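## 4. Finishing the shelf boards

Read all of this before opening the Tridusska tin. Wash goes off fast once stirred.

You need:

- boards, cut and test fitted (section 3)
- Tridusska white wash, one tin
- sanding block, medium and fine
- flat brush, not foam
- lint free rags
- Clustgate edge tape for the front rims — optional
- gloves

**Before you start.** Dry fit is done, right? If not go back. Wash builds up in the dowel holes and then nothing seats. Plug the holes with the paper cones from bag 3.

1. Sand both faces, medium block first, then fine. Always with the grain. Ends last.
2. Wipe off dust with a dry rag. Not a damp one, it raises the grain and you get to do step 1 over.
3. Stir the tin slowly for a couple minutes. Don't shake. Bubbles.
4. Brush on a thin coat, long strokes, one end to the other. Don't stop in the middle.
5. Wipe back right away, same direction. Leave less than you think.
6. Let dry overnight. Touch dry is not dry.
7. Fine sand, very light, then second coat. Same as 4 and 5.

> **Caution:** used rags can heat up on thier own. Lay them flat outside to dry, never in a pile, never in the kitchen trash.

Grain should still read through the gray after the second coat. If it's solid color you left too much on. Check with the light coming from one side, uneven patches are easier to judge that way than under a ceiling lamp.
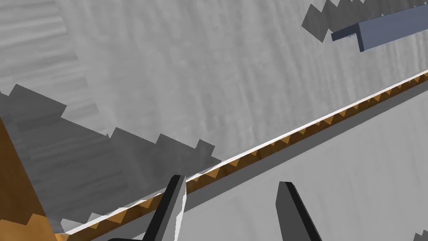
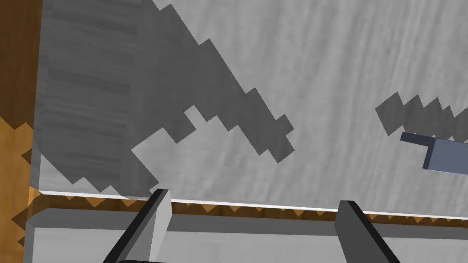 8. Front rims. Either leave them washed or run the Clustgate tape. For tape — start flush at the left end, press down as you go, don't stretch it. Overhang an inch at the far end and trim with a sharp blade after.
9. Go over the tape with the back of a spoon. Corners twice.
10. Pull the paper cones. Clear any hole that picked up wash with the small bit, by hand, no drill.

**Note:** older kits shipped with Voß hardware, newer ones have Mindetti. Pins are not the same width. Don't mix them in one unit even if they seem to fit. Part number for a replacement Mindetti pin set is 267, for Voß it's 297. Both are in the parts list at the back.

### Hanging

Two people for anything over the short size.

1. Find studs. Mark them lightly in pencil.
2. Hold the rail up, level it, mark the screw holes. Check level agian after marking, rails creep.
3. Drill pilots. Screws in but not tight.
4. Level one more time. Now tighten, center screw first and work out.
5. Pins in the rail, board onto the pins. Push evenly with flat hands. No hammer. If it sticks, a hole is clogged — see step 10 in the finishing list.
6. Locking screw from underneath, finger tight plus a quarter turn.

> **Caution:** drywall anchors alone will not hold a loaded shelf. At least two screws in studs for every rail. Brick or plaster walls, see section 6.

Wait a week before putting anything heavy up. Books and plants fine after that, wet pots need a saucer or the wash will ring.

### Touch ups

- Scratches: fine block, dab of wash on a rag, wipe back.
- Water rings: let dry all the way first, then same as scratches.
- Tape lifting at the end: warm iron through a cloth, few seconds, press with spoon.
- Drips you missed: shave with the blade once hard, don't sand.

Lid on tight, tin upside down for a second to seal, then store upright. Don't let it freeze. Tins left in a garage past November usually come out lumpy, and lumpy wash goes in the hazardous waste drop off, not down the drain.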